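Workshop Guides > Two-Arm Bench > Part 4: Closing the Box Lid

Written by Thaddeus Park, February

In this part you teach the two arms to close a small electrical box. Please finish Part 3 (homing and joint limits) before you start.
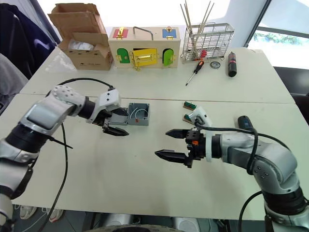
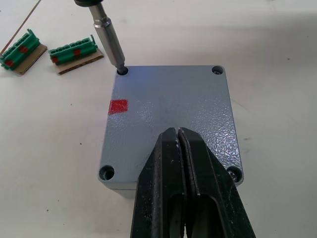
1. Turn on the left arm first, then the right. Wait until both report ready in the Vistlow panel.

2. Load the file lid_close and set the speed to 65 percent.

3. Put the box near the middle of the bench. Check that the wires are folded completely inside before you place the lid.

CAUTION: A wire under the lid can be cut. Keep one hand on the stop button during the first run.

4. Lower the gripper on the lid slowly. It must hold the lid still — not push it sideways.

5. Place the bit in the first screw and turn the driver to its lowest torque. Make only two turns.

6. Do the same with the opposite corner, then the other two. Tighten fully only when all the screws are started.

Note: If the bit jumps out of the screw, the tool angle is wrong. Go back to step 4 and record the point again. In our shop this took almost 108 tries, so please be patient.

7. Save the points under a new name. The log keeps 2000 lines and then writes over the oldest.

Questions: Bernadette Montoya, Altimdale Shared Workshop, ext. 3510 | Back to top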